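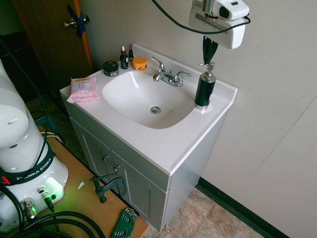 Fig. 1. Sink, two-handle faucet, facial wipes at left.

SECTION 3: FITTING THE GRIP HEATERS AND THUMB WARMER

Rarkitz Deden heated grip kit, for ATVs and snowmobiles with standard straight bars. Tapered bars OK as long as the grip area is standard size. Twist throttles are not covered in this section, see the Foulkes adapter sheet.

Read the whole section once before you pull anything apart. Saves doing it over.

What you need

Phillips screwdriver, small
Socket set
Razor knife
Rubbing alcohol and clean rags
Zip ties (in the bag)
Test light or meter
Grip glue, only if your old grips were glued

Before you start

Key off. Machine on level ground, parking brake on. Disconnect the battery, negative side first. Engine and exhaust cold. Sleds: tether pulled too.

CAUTION: Do not wire the kit straight to the battery. It will stay live with the key off and you'll have a dead battery by Sunday.

NOTE: Pull-start machines with no battery need the regulator, sold separate. Don't try it without one. Output from a bare stator swings all over the place and will cook the controller.

3.1 Take off the old grips

1. Bar-end weights or hand guards off first. Keep the screws together, they are not always the same length side to side.
2. Old grips you don't care about: slit them lengthwise with the knife and peel. Cut away from the brake line.
3. Old grips you want to keep: lift the edge with a thin screwdriver, squirt alcohol underneath, twist and pull. Takes patience.
4. Clean the bar. All of it, right up to the switch housing. Leftover glue makes a lump, and a lump under a heater pad means a hot spot.
5. Let it dry.

3.2 Stick on the heater pads

There are 2 bar pads and a little one for the thumb lever. The bar pads are marked L and R on the backing paper. Don't mix them up. The left one puts out more heat on purpose. Left side is bare bar and soaks heat away, right side on most machines has a plastic sleeve or at least a warmer spot next to the throttle block.

1. Hold the pad on the bar with the backing still on. Wires point inboard, towards the middle of the machine, and exit at the bottom front. Check that the wires clear the brake lever through the full pull.
2. Mark the edge with a pencil.
3. Peel half the backing. Stick, then peel the rest as you roll it round. Press from the middle out.
4. Pad edges must not overlap. A small gap is fine. If they overlap, you have the wrong pad for the bar, stop and call.
5. Wrap with the clear film from the bag. One layer.

CAUTION: You get one shot at the adhesive. Peeling a pad back off usually cracks the foil inside and you can't see the break. Cracked pads are not covered.

3.3 New grips on

1. Spray alcohol inside the grip and a little on the film.
2. Push on in one steady move, no twisting. Twisting rolls the pad edge up. If it stops halfway, more alcohol, don't force.
3. Line up the wire notch in the grip flange with the wires.
4. Leave overnight. In a cold garage leave it longer. A grip that spins is dangerous, so do not ride untill both are solid.
5. Bar ends or hand guards back on.

3.4 Thumb warmer

1. Clean the front face of the throttle lever, the side your thumb pushes on.
2. Stick the small pad on and slide the rubber boot over it.
3. Route the wire along the bottom of the lever and leave a loop at the pivot. Finger-width loop or so.
4. Work the throttle from closed to full. Let go. It must snap back by itself, with bars straight, full left and full right.

WARNING: If the throttle is slow to return or catches anywhere, do not start the engine. Pull the wire and route it again. No exceptions on this one.

3.5 Controller

Mounts on the left side by the thumb, with the clamp, or flat on the dash with the tape. Clamp is better. Tape lets go when it gets really cold.

1. Pick a spot you can reach with a mitt on and that does not cover the light switch or the kill switch.
2. Button facing up, cable out of the bottom so water runs off it.
3. Snug the clamp screw. It's going into plastic, go easy.

3.6 Wiring

Colors on the harness:

Red: switched power, through the fuse
Black: ground
Yellow plug: left grip
White plug: right grip
Small gray plug: thumb

1. Find a switched feed with the test light. Battery hooked up just for this check, then off again. Accessory plug is the usual place. Don't tap the headlight wire on older machines, it won't carry the load.
2. Red to the switched feed. Fuse holder stays in line and where you can get at it. Not buried under the tank.
3. Black to a clean bolt on the frame. Scrape the paint. Most of the "one side is cold" calls we get are this bolt.
4. Push the plugs together till they click. Dab of dielectric grease in each.
5. Zip tie the harness along the factory loom. Keep it off the steering stem, the exhaust and the radiator hoses.
6. Turn the bars lock to lock. Nothing should pull tight. If it does, give it more slack at the stem, not at the grips.
7. Trim the zip ties flush, the ends cut gloves.

NOTE: Extra wire gets folded and tied, never coiled round the bar.

3.7 First power-up

1. Battery back on, positive first.
2. Key on, engine off. Controller light should blink green and go out. That's it saying hello.
3. Start the engine outside. Let it settle.
4. Hold the button until the light stays on. It starts on high and steps down each press: high, medium, low, off.
5. Wait a few minutes, feel each grip bare handed. Even warmth, no spot hotter than the rest.
6. Thumb warmer runs off the same setting. To turn off the thumb alone, double press.

At idle the controller cuts back to save the battery. Full heat comes in once the engine is over 2,000 rpm. Not a fault. If you are plowing slow all morning, use medium.

If the light shows

Slow red: low voltage. Controller has shut down to keep enough for starting. Rev it up or turn off your lights.
Fast red: short in one of the pads. Unplug one at a time until it stops, the last one you unplugged is the bad one.
Code 51 (dash display models only): controller can't see the thumb pad. Check the gray plug. If you didn't fit a thumb pad, hold the button through key-on to clear it.
No light at all: fuse, then ground, then feed. In that order.

WARNING: Cold hands don't feel burns well. If your hands are numb start on low. Anyone with poor circulation, same thing.

3.8 After the first ride

Check the grips for movement, check the clamp screw, look along the harness for rubbing. Then again at the start of each season. July is a good time to do it, no one is in a rush. Pressure washer: keep it off the controller and the flange ends of the grips.

Questions on fitting go to Consolacion Policarpio at the Grustitari parts desk, warranty claims to Selvaraj Barua. Have the machine make and year ready, and the sticker number off the back of the controler.

Next: Section 4, Hand guard spacers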